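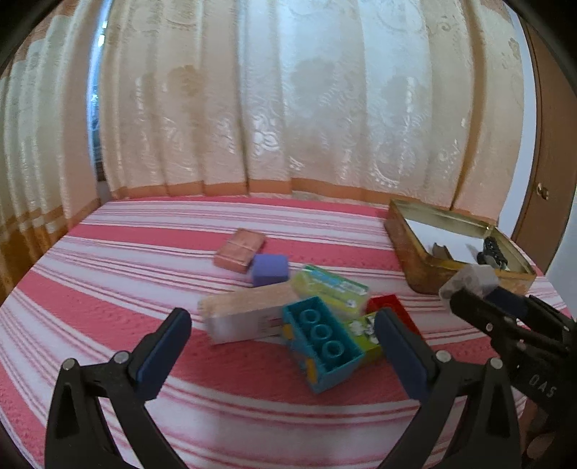
**Paisan curtain and Pellero tin, after 4 months**

I bought both from Bemamport in February, along with a few other things for the small bedroom. The curtain is the one I would buy again.

It's cream with a woven floral pattern and an orange band at the bottom. I wanted something to go with the pink striped bedspread, and the orange is close enough. The fabric lets in some daylight. If you need a dark room, get a lining. The pattern is raised, so it catches on rough fingernails, and I've had 2 pulled threads so far. Neither shows from the bed.

The tin is less of a success. It is shallow, with a gold rim, and I use it for whatever ends up on the bed at the end of the day, mostly toy bricks and small tools.
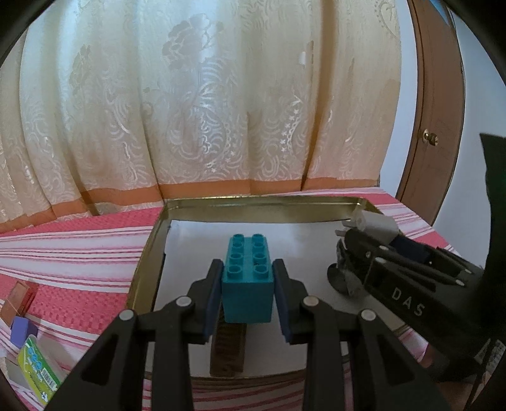
A sheet of white paper in the bottom cuts down on the rattling, and I change it when it gets dirty. The rim is the weak point. Mine has worn along the edges and no longer looks like the one on the product page. There was no lid with it either, and big bricks stick up over the side, so stacking a second tin on top is out. For the price I expected a better finish. I had a Plarance one before this and the rim held up longer.

Curtain: 4 out of 5. Tin: 2 out of 5.
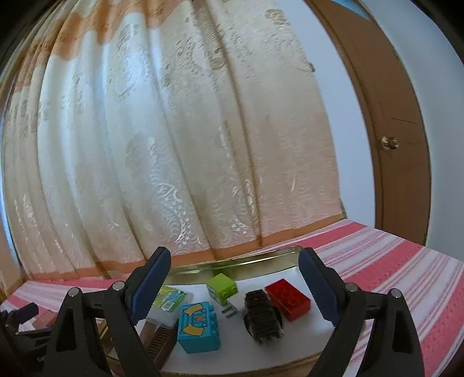 One reader wrote in to ask about washing, and said theirs came out of a warm wash with the hem puckered all the way across. Mine has only been washed cold and hung up damp, and the hem stayed flat. I iron it on the back, on low.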